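Janodska two-finger gripper kit, for home and shared workshop builds

Part no. 352. Sold as a kit, arm not included.

The Janodska is a small parallel gripper for hobby robot arms. It comes as a bag of parts and goes together with hand tools in one evening. Keegan MacLeod drew up the first version for the arm at the Inell shared workshop, and the current kit uses the same finger shape with a stiffer mount.

What's in the bag
Two tapered fingers, black
Gripper body, two halves
Wrist camera bracket
Servo cable, 291 mm
19 screws and a hex key

The camera bracket sets the lens behind the fingers, so both tips stay in view while you line up on a part. Set the camera angle before you tighten the last two screws. They are hard to reach once the servo is in.

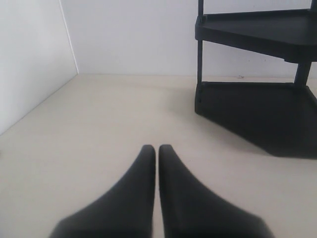
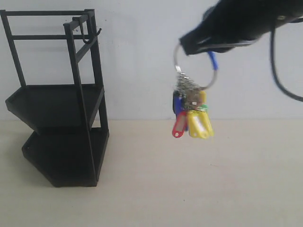
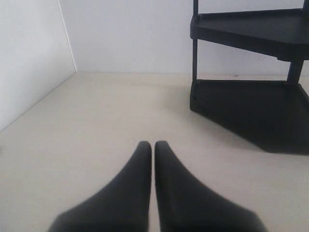
First and third: wrist camera view, with the black shelf unit at right. Second: gripper holding a key ring with colored tags.

Fitting notes
The mount matches the Barrientos wrist plate. For a Flamuvico arm, order the adapter ring separately. Leave a loop of slack in the cable at the wrist or it will pull when the joint turns all the way over. Run the open and close test with nothing between the fingers first, then try something light.

We ran one set of fingers for 1,000 cycles on the bench and changed the pads once, at almost the halfway point. Spare pads are sold in pairs.

Current batch ships in April. Built kits can be returned for parts only.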